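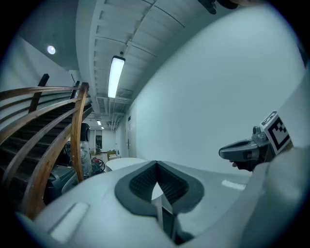

Week 4: Teaching by showing, hand-held gripper

Welcome back, everyone! Last week was all joysticks and leader arms, and I know a few of you went home with sore thumbs. This week we put the robot away completely and carry the gripper ourselves, which I reckon is the most fun you can have in this unit.

What you're looking at when you replay a recording

The view is a fisheye one, so straight things bend. The stair rails and the hallway wall curve, and the gripper takes up the bottom half. Get used to that early, as your eye will keep wanting to correct it. The bits that matter for us are the jaw-like tip over on the right and the black-and-white marker mounted on the finger. In the lab exercise, the software reads the marker to work out how far open the fingers are (remember, there's no motor in our units to report it for us).

Why bother with hand-held?

With remote control you get the robot's own joint angles for free, but you also get lag, awkward elbows and a very slow operator. With a gripper in your hand you move at close to your normal speed, and you can walk it down a corridor or up a flight of stairs without wheeling an arm along behind you. The price is that we have to recover the hand's path afterwards from the video and the motion sensor. Plain white walls make that harder. Railings, door handles and light fittings make it easier – so think about your background before you think about your task!

The Norkavura set

You'll be working with our own teaching set, Norkavura, on the Sorell server. It has 1512 usable demonstrations out of nearly 2000 recorded. Have a good look through the rejected folder as well. I learnt more from that than from the clean ones, and there are some beautiful failures in there where the path drifts clean through a wall.

Prac task

Work in pairs. Record 70 demonstrations of the cup-to-saucer task, swapping hands halfway. Start each one from a different spot and keep your free hand out of view. Move smoothly, but don't crawl – a policy trained on timid demonstrations will be timid too. Run the Atorum script before you leave the lab and redo any that it flags.

Reading: Malý notes, chapter 4, up to the section on time alignment. Skip the proofs for now, we'll do them together on the whiteboard.

Prac write-up due Wed 4 November, two pages, plots included.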